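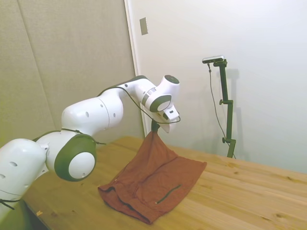 Last updated Wed 8 July

Household > Sheds and Garages > Theft

By Lorcan Cullinane

Marking and listing your tools before somebody steals them

Police in Heletbridge recovered 279 stolen tools from one storage unit in April. They got 143 of them back to their owners. Most of the rest had no marks and no serial number on file, so there was no way to tell whose they were.

Marking a shed full of tools takes an afternoon.

What to write down

Make, model, serial number, and anything odd about the tool, such as a chipped handle or a replaced cord. On drills and saws the serial number is usually on a plate near the base or under the battery. Wipe the plate first and write the number down twice, once from the tool and once as a check. A 3 and an 8 look the same on a worn plate.

Keep the list somewhere other than the garage. A copy in your email will do. Receipts go in the same place, and if you have lost them, an old card statement is better than nothing.

How to mark

Metal: an engraving pen, on a part that can't be unscrewed. Press lightly and go over it again.

Plastic: the same pen works, but slower. Paint marker rubs off most housings within a year unless you cover it with clear nail polish.

Wood handles: a hot stamp or a woodburning tool. Sand off any varnish first.

Use letters and numbers you will remember. Don't use your Social Security number. Put the mark in two places — one easy to see, one hidden.

Locking up

Replace short hinge screws with three-inch ones. If the hinge pins are on the outside of the door, put in at least one screw that can't be backed out. Colm Mac an tSaoi wrote in to recommend carriage bolts for the hasp, with the nuts on the inside, and I agree with him. Cover the window with an old curtain or frosted film.

If it happens anyway

Don't tidy up. Leave the door and the broken lock as they are until an officer has been or has told you to go ahead. Call the non-emergency number if the thief is gone, and 911 if you think someone is still there. Ask for the report number — your insurer will want it. For anything worth over $200, give the serial number to local pawnshops yourself as well.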